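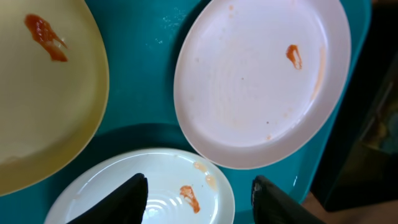
Canteen notes: plates and residue

The Ballutton canteen moved to plastic plates last September, and the washing-up sheet has been revised to suit. The new version applies from 23/08/2022.

Ketchup is the main difficulty. It leaves an orange tint on pale plastic if the plate stands over lunch, and the tint does not respond to the machine. Plates should be scraped and wiped by hand on a tray before they are racked. Keep the water in a second, shallow tray beside it, with the sponge. 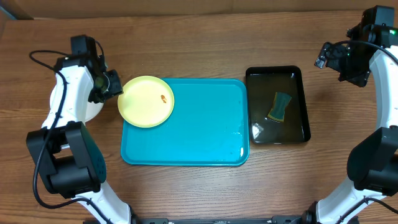

On the matter of water, the late shift at Cistberg asked for a fixed limit, and the sheet now gives one: change it after 8 plates, or sooner if it has gone brown. Use the foam side first. The green side is for dried food only, as it scratches the rim and the scratches hold colour.

Finished plates go on the table to the left and do not return to the tray. 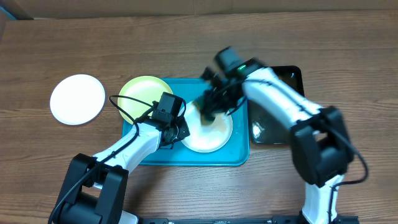

Kowalchuk wrote in to say that two wipes are seldom enough for gravy, and that a minute's soak under a damp cloth does more than pressure. The sheet has been amended accordingly.

Stock stands at 69 plates. Dinetti will deliver the remainder of the order of 400 with the replacement sponges. Copies of the sheet are by the sink.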